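4.2 Warning messages and who acted on them

The most exciting result from the Kirkberg interviews came out of a part of the survey we nearly dropped. We had asked households on the slope to tell us, in their own words, what they heard before the slide and what they did next. The answers were long, lively and full of detail, and they changed how we think about landslide warnings in small upland towns!

Kirkberg sits on a steep bank of weathered shale above the Gillies stream. After three days of heavy rain in December, the upper road gave way and took part of the old school terrace with it. Of the 38 households we spoke to, 18 had left before the ground moved. All of these had heard the official siren, but so had most of the people who stayed, so the siren alone cannot explain the difference.

What the early leavers shared was a second message from a person they knew. Sometimes it was a neighbor at the door. In 11 cases it was a phone call from a relative in Clevano, further down the valley, where the stream had already turned brown and was carrying branches. People in Clevano had no duty to warn anyone uphill, and no part of the town plan mentions them. They simply picked up the phone (several of them more than once) and kept at it until someone answered.
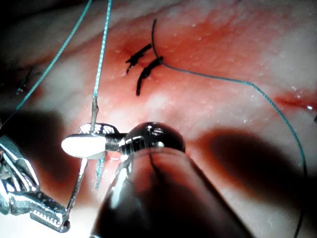 Figure 3. Close view of moist tissue with two black suture stitches.

Why did a phone call move people when the siren did not?
The call came with a reason that could be checked. Callers talked about the color of the stream or the noise of stones in it, and the people uphill could go to a window and look or listen for themselves.

This fits well with the Hatance model of household warning, which treats a decision to leave as a chain of small checks. Our interviews add something we find really promising: the checks went faster when the caller named a place both people knew, such as the footbridge or the bend below the mill. Teresa Śliwiński, who coded the interviews, marked every place name in the accounts, and the early leavers used far more local names than the late ones did.

We want to be careful here. The accounts were collected after the event, and people who left in time may remember their calls more clearly than people who did not. Phone records would help settle this, and we have asked for permission to use them. Households with no relatives in the valley are also few in our sample, so we can say little about newcomers and renters, who may depend on the siren more than anyone else.

Even so, the practical side is wonderfully simple to try. A town could add one line of local detail to each warning, naming the stream, the road or the bank where the change was seen. Section 4.3 looks at the wording of the messages sent in Kirkberg and compares them with the words used in the calls from Clevano.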